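Noelia Salcedo
11/27/22

Okay, long thread, get yourself something warm to drink. A few of you asked how I finally learned to make my grandmother's bread after all those years of complaining about it, and I've been promising to write it up since the leaves were still on the trees. So I'm doing it now, with my feet up and the dishes not done.

1/ My grandmother lived in Arniswood, up the hill from the old feed store, and she baked every week of her adult life. She never wrote anything down. If you asked her how much flour she'd say "until it's right," and then she'd give you a look like you had asked her how to breathe.

2/ When she passed, my aunt Remedios got the bread bowl and I got the apron, and between the two of us we had exactly zero recipes. We tried that whole first winter. Bricks, mostly. One loaf in February was so dense my aunt kept it on the back step as a doorstop until the birds got to it, and even they took their time.

3/ What I did have was a memory of how her kitchen smelled the night before baking – a bit sour, a bit like apples – and it took me an embarrassingly long time to understand that the smell was the recipe. She was making a starter dough the evening before and letting it sit out all night. I'd been going from flour to oven in three hours and wondering why it tasted like a paper towel.

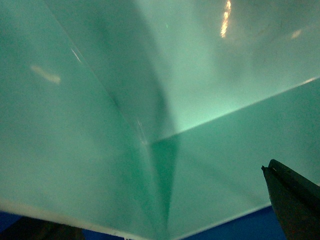 4/ So the first real change was the overnight part. I take 50 grams of flour, the same weight of water, and a pinch of yeast so small you feel silly doing it. Stir, cover, go to bed. In the morning it should have bubbles all through it and smell like my childhood. If it doesn't smell like anything yet, leave it alone and have breakfast.

5/ The second change was the salt, and I owe that one to Ignacio Rivas from the Saturday stall, who sold me a bag of flour and asked what I was making and then kept me there for half the morning (I had ice cream in the car, Ignacio!). He told me I was under-salting. I was sure I wasn't. I went home and weighed what I'd been calling a teaspoon and well, I was.

6/ Wait, I just reread that and I said Saturday stall out of habit, it moved ages ago and now it's whenever he feels like it. Ask at the Miltgate bakery, they always seem to know.

7/ Then the kneading. I used to go at it like I was mad at somebody. My grandmother's hands were slow. She'd fold the dough over, give it a quarter turn, fold it again, and talk to you the entire time about her neighbors. Then she'd walk away from it for 15 minutes and come back and do it again. I thought she was resting her wrists. Maybe she was, too, but the dough does so much of the work by itself in those breaks, and when you come back to it it's a different animal, all stretchy and smooth.

8/ For those who want the main dough in grams, here's where I've landed after a lot of notebook pages. 450 of bread flour, 305 of water, 9 of salt, and all of the overnight mixture. Put the salt in after the first rest. The dough will be sticky and you'll want to add flour. Please don't! Wet your hands and keep going.

9/ Shape it round, pull it toward you across the counter so the top gets tight, and let it rise in a bowl lined with a floured towel until a poke with your finger fills back in slowly. Mine takes a couple of hours in fall and forever in winter. I've stopped looking at the clock for this part.

10/ Bake it in a heavy pot with the lid on, 450 degrees, half an hour. Then take the lid off and keep it going until the crust is darker than you think is wise. My aunt stands behind me at this stage saying "it's burning, it's burning" and it has not once been burning.
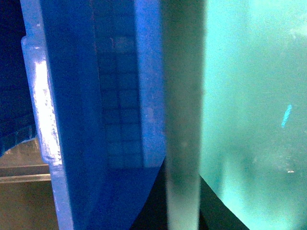
Soledad Iglesias: My mother did the overnight thing too, but she used a spoonful of rye in it and swore the bread kept two days longer. Have you tried that? Also she would have fought your aunt about the crust. She liked it nearly black on the bottom.

11/ Soledad, I love this, and no, I haven't, but I have half a bag of rye in the cupboard from a cookie experiment we won't discuss. I'm going to put a spoonful in tonight's and report back. And please tell me she also turned the loaf over and knocked on it! I still do that, and I still lean down to listen like there's going to be somebody home.

12/ A few people asked whether you need a fancy pot. You don't. Mine has a chip in the lid and a handle I tightened with a washer. Before that I used a roasting pan with a second roasting pan upside down on top, and that bread was perfectly good, though getting it in and out of the oven took some choreography and one dish towel lost its life.

13/ Valeriano Tejada asked about freezing. Yes, do! Let it cool all the way (overnight if you can stand it), slice it, and freeze the slices so you can take out two at a time. They go straight in the toaster. I used to freeze whole loaves and then have to saw at them like firewood when company came.

14/ The part I really wanted to tell you, though. Last month I took a loaf over to my aunt's, still a little warm in its towel, and she cut the heel off and put butter on it and didn't say anything for a good long while. Then she went and got the bread bowl down from the top of the cabinet and put it in my lap. She said it had been sitting up there holding clothespins and that was no life for a bowl.

15/ It's a big brown thing with a hairline crack my grandmother rubbed with butter every so often. I have no idea if that does any good. I've been rubbing it with butter.

16/ So tonight's starter is going in the big bowl, which is much too big for it, with a spoonful of Soledad's mother's rye. If you try any of this, tell me how yours came out, bricks included. I'll answer everybody, it just might be after the dishes.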